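# What Shoppers Do With the Word "Family"

Final report, Consumer Behavior and Packaging, second-year project. Petersen Building, basement seminar room, for as long as the heating holds out.

## 1. The question

Our group set out to learn whether the words printed on a cereal box change how big people think the box is. We picked cereal because it is cheap, it keeps, and you can eat the materials when the project is over. We had first proposed olive oil. The department did not share our enthusiasm for olive oil.

The idea comes from the size words stores use: "family," "value," "sharing," "mega." None of these has a fixed meaning. At the Vesness supermarket near campus, the "family" box of oat rings is smaller than the "value" box of the same oat rings, and both are outweighed by something called "regular" from a different maker. We found this funny in the first week and depressing by the sixth.

## 2. What we did

We ran a survey with two versions. Both showed the same plain carton outline with the same measurements drawn beside it. Version A had no size word. Version B had the word "family" across the top. People were asked to guess how many bowls the carton would fill and what they would pay for it.

We printed 2000 slips inviting people to take part and left them in the library, the laundry building and the Jerkus cafe, which let us use the counter as long as we kept buying coffee. We got 436 usable answers. A further 126 were thrown out, mostly for blank price fields, though one person answered every question with the word "toast."

We also did shelf visits at Vesness and at the smaller store in Ninitcombe, writing down the size word, the net weight and the shelf price of every cereal we could reach. The top shelf in Ninitcombe is underrepresented. None of us is tall.

## 3. What we found

People who saw "family" guessed more bowls than people who saw the plain carton. We expected that. They were also willing to pay more for the whole box, which we half expected. What surprised us was the comment field. Several people wrote that the family box "seemed like better value," even though there was no other box to compare it with and the price was one they had just made up themselves.

People who said they lived alone were less moved by the word. A few were annoyed by it. One wrote, "I am not a family, I am a person who likes cereal," and we considered making this the title until we were reminded that the title had already been submitted.

The shelf visits were messier. In both stores the bigger size words usually went with a lower price per ounce, but there were enough exceptions that a shopper trusting the word alone would be caught out fairly often. The word "sharing" was the worst offender. It seems to mean a normal amount of cereal in a shinier bag.

## 4. Problems with the study

There are plenty. Our sample is students, plus whoever else drinks coffee at Jerkus before 10 a.m. The carton drawing was a line drawing, and real boxes have color, gloss and cartoon animals, all of which must pull on people's guesses in ways we did not test. We meant to run a third version in color, but the print quota ran out with the slips.
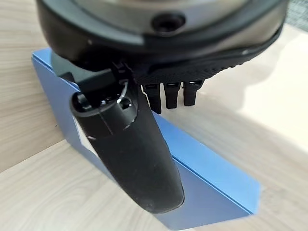 *Page last changed: November, revision 4 (fixed the margins, broke the footnotes)*

We also never checked whether people can judge a plain box in the first place. A few of us tried it among ourselves, guessing bowls for an unmarked carton and then pouring it out, and we were all bad at it. If everyone starts from a poor guess, a word on the front has a lot of room to work. That should have been the first thing we measured, and anyone repeating this should start there.

## 5. What we would do next

Use real boxes. Cover the print with plain paper, add the size word as a sticker, and let people pick the thing up - weight in the hand may well beat anything written on the front. Add a version with a made-up word that sounds generous, to see whether the meaning matters at all or whether any large cheerful lettering will do. Ask for the price before the bowl guess in half the surveys; we always asked it second, and the order probably leaked.

The full answer sheet and shelf notes are in the course folder. The report runs to 1331 words with the appendix, which is under the limit, and we would like that noted. The leftover cereal is in the cabinet under the sink and is free to anyone who wants it, except the oat rings.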